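The Password Notebook

My mother keeps her passwords in a spiral notebook with a sunflower on the cover, and for years I gave her grief about it. I would like to withdraw that grief now. In February I got locked out of my own email for 16 days, and she has not been locked out of anything since the Clinton years.

It began with a new phone. The old one had been getting my login codes, and I traded it in like a responsible adult before checking which parts of my life were attached to it. Most of them, as you may have guessed. The bank wanted a code. The email wanted a code. The page where you report that you can't get a code wanted me to sign in first.

I called the phone company and got a very patient man named Obed, who asked for the PIN I had set up when I opened the account. I tried 1131, the house number from my first apartment. I tried 2223, which I was sure about. He let me know that I had one more try, in the voice you'd use on somebody standing near a ledge. I said I would think about it and call back.
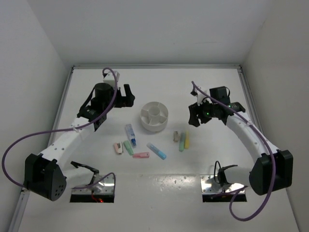 White table, white walls, two arms.

I did think about it, mostly at night. You learn a lot about yourself from security questions. Apparently at some point I had a favorite teacher, and I felt strongly enough to type the name in, and now I couldn't tell you if it was Mrs. Dinu from third grade or the shop teacher who let us leave early. Favorite food was worse. I'm fairly sure I answered that one as a joke.

My friend Yolandi uses a password manager and had been telling me to get one for as long as I'd been telling my mother to burn the notebook. She was decent about it. She only brought it up at lunch, and then again in the car - and once by text, with a link.

The teacher was Mrs. Dinu, by the way. All lowercase, no period after the Mrs.

So I have the manager now, and it makes me passwords that look like a cat crossed the keyboard. There is one main password that opens all the rest, and the setup page was very firm that I should never write it down. It's in my mother's notebook, under M, below her Medicare number and a recipe for plum cake.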